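Finger mount play on the hand-held unit, when do you swap the rubber?
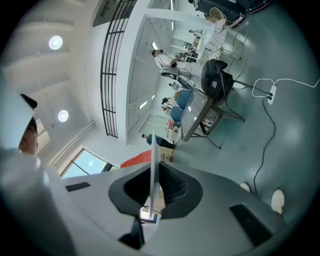

kolc_bench2
Joined: January
Posts: 339

Looking for numbers or at least habits on replacing the rubber finger mount on a hand-held gripper. Ours is the cone type, dark rubber, hollow, with a thin white flat finger standing up out of the center. The gray body is fine. The problem is lateral play at the base of the finger. With the body clamped in a vise and a spring scale hooked on the tip, the finger goes over further than it did when the mount was new, and it is slow to come back the last bit. The camera calibration was redone before I measured anything, so I don't think I'm chasing a lens problem. The unit has 3,152 cycles on it by the log. The previous mount was pulled at 1,499 by someone who has since left, and he did not write down why. Current maintenance sheet only says "inspect mount."

What do you inspect for, and what makes you pull it?

---

ghaffari_cell
Cycle count is a poor trigger. Two mounts from the same bag will age differently depending on how the operator closes the grip. Ours go by deflection. Same load every time, same point on the finger, dial indicator on the far side. Write down the first reading when the mount is new and pull it when the reading has grown by a quarter. Let it sit unloaded for ten minutes before measuring or you will get garbage.

---

laststead_m
Disagree on cycle count. If you have one unit, measure. If you have a rack of them, nobody is going to set up a dial indicator per finger, and the ones that get skipped are the ones that drift. We change on a fixed count and throw away some good rubber. The rubber is cheap compared to a day of bad recordings.

---

ghaffari_cell
A fixed count taken from where? He has one mount pulled at 1,499 and one still running at more than double that. You can't set an interval from those two numbers.

---

laststead_m
You pick a low one. He can use 1,499 until he has something better.

---

Hưng Nghiêm
Before replacing anything, check how the finger seats in the mount. The finger is thin and flat, so it will rock in a slot that has opened up even when the rubber around it is still good. Steps I use:

1. Remove the finger. Do not twist it, pull straight.
2. Wipe the slot and the inside of the cone with a dry lint-free cloth. No alcohol on the rubber.
3. Look inside the cone with a penlight. The interior is textured and small cracks follow the texture, so flex it with a thumb while looking.
4. Reseat the finger and push until it bottoms.
5. Mark the finger with a pencil line at the lip of the cone. Run a shift. If the line has moved, the slot is your problem.

Also check the small black bracket under the mount. On ours the screws back out and the whole mount tips. From the finger end this feels exactly like soft rubber.

---

kolc_bench2
Had not looked at the bracket. Two screws on mine, one of them turned with almost no effort. Retorqued both and repeated the scale test. Deflection is down but not back to the new figure, so I have both faults. Pencil line is on.

---

musville_tech
What are you using on those screws? We had the same thing and someone put red threadlocker on them. Took a soldering iron to get them out and that cooked the mount.

---

kolc_bench2
Nothing at present. They went in dry.

---

musville_tech
Blue, a very small amount, on the screw and not in the hole. Keep it off the rubber and off any plastic. If it runs, wipe it right away.

---

ghaffari_cell
I would not use threadlocker at all next to a plastic body. Some plastics craze. Put a paint stripe across the screw head and check it at the start of each shift. It takes less time than cleaning up threadlocker.

---

musville_tech
Four units here, blue on all of them, no crazing. Your plastic may be different.

---

laststead_m
Separate item. The flat black pads on the body, do you check those? One of ours lifted at a corner and we only noticed when it caught on a sleeve.

---

kolc_bench2
Both are flat to the gray surface as far as I can tell by fingernail. I'll add them to the sheet.

---

Hưng Nghiêm
If you are rewriting the sheet, put the storage position on it. A unit left lying on its finger overnight takes a set in the rubber, and it will fail the deflection test in the morning and pass by noon. Store it finger up or hang it.

---

kolc_bench2
Results. Pencil line did not move, so the slot is good. New mount fitted, screws dry with a paint stripe. Deflection matches the old "new" reading within what I can read off the scale. Old mount sectioned with a razor blade: one crack, inside, on the side that takes the load, following the texture as described. Could not see it from outside.

Sheet now reads:
Bracket screw stripe, every shift.
Pad edges, every shift.
Deflection at fixed load, weekly, ten minutes rest first.
Penlight inside cone, weekly.
Replace on deflection up by a quarter or any crack.
Store finger up.

Rev date 10/18/20.

---

laststead_m
No cycle limit?

---

kolc_bench2
Not yet. I'm logging the count at each change and will set one when I have enough of them.

---

laststead_m
Post them when you do. I'd take anything over the number I have now.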